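Nilsuwan Rules

The Nilsuwan Rules are a set of good-practice guidelines for recording household tasks with hand-held grippers, so that robots can later learn from the recordings. They cover clothes, bedding and other soft goods, and are known for being short, practical and a pleasure to read.
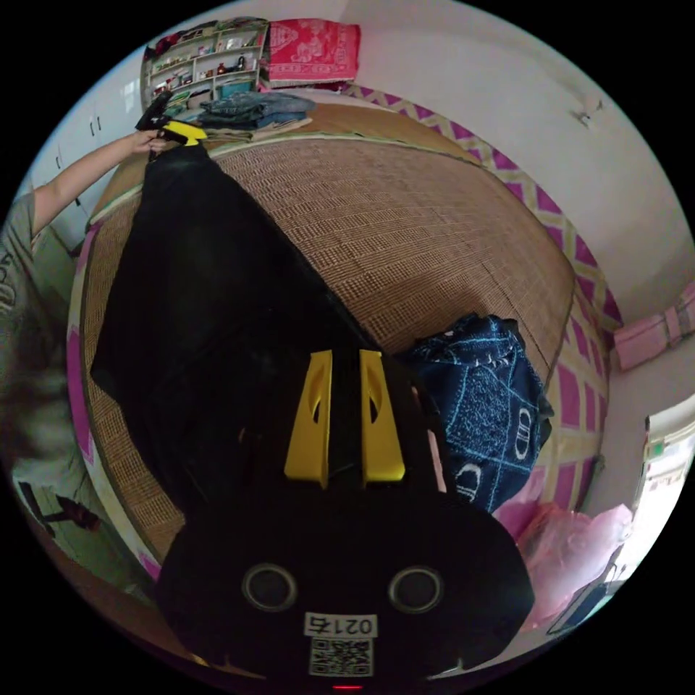
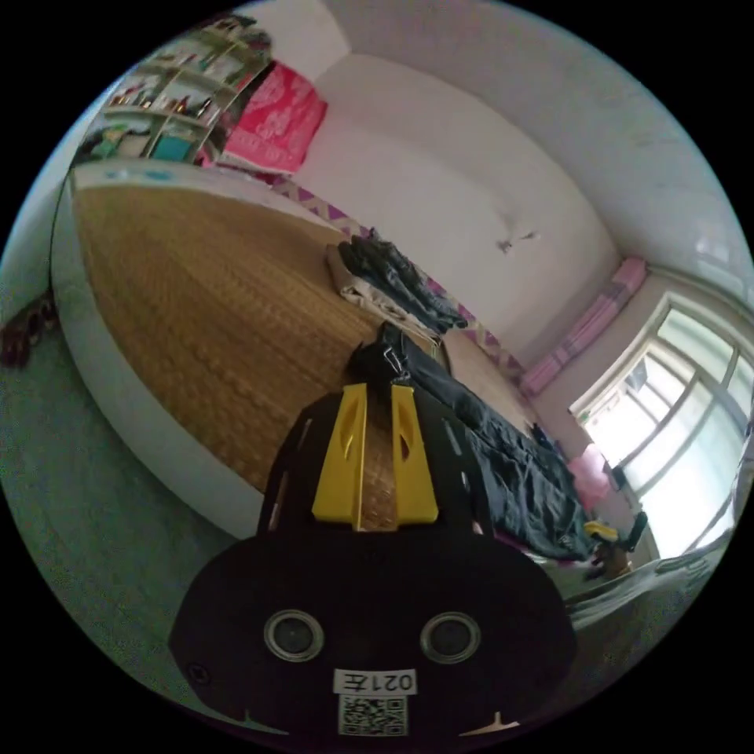

Hand-held gripper work with clothing on a bed covered by a woven mat.

Reading time: 2 minutes (571 words in the full rules)

Origins

The rules grew out of the Marden project, which collected folding and sorting work in ordinary homes. Its first guide ran to 61 pages and was written for a laboratory bench. Chaiwat Saithong, who trained the project's home operators, rewrote it for bedrooms and kitchens, and the first public edition came out in January 2018. A revised edition followed in September of the same year.

Main provisions

Each gripper carries a label and a matching code, and both must be readable before work starts. In two-handed work the left and right tools keep their sides for the whole session. Swapping them halfway is the most common fault found in review, and the rules treat it as grounds for a full repeat.

The home stays as it is. Operators may clear enough space to work in, but shelves, windows and bedding are left alone. This is the boldest part of the rules and the most admired – earlier guides asked for a plain backdrop, and the recordings they produced all looked alike!

For garments, the rules ask for a firm grip near a seam or waistband, a slow pull, and a pause before release. Dark cloth gets a section of its own, with advice on working by daylight and on choosing a surface lighter than the garment. A patterned sheet is allowed. A glass tabletop is discouraged.

Sessions are limited to 400 grasps, after which the operator rests and the fingers are wiped and checked for play.

People and privacy

Everyone in the household must agree before recording begins, and can withdraw later. Faces are kept out of view where possible. Arms and hands need no masking, although tattoos and name badges do. Papers, medicine labels and family photographs are to be turned over or moved, the one exception to the rule on leaving rooms alone.

Adoption

The Bevis workshop in Kostmont took up the rules soon after publication and tested them on around 900 recordings. Its reviewers praised the section on dark cloth and asked for clearer wording on zippers, which the revised edition supplied. Wet laundry is still not covered.

See also: Bimanual manipulation; Deformable objects; Informed consent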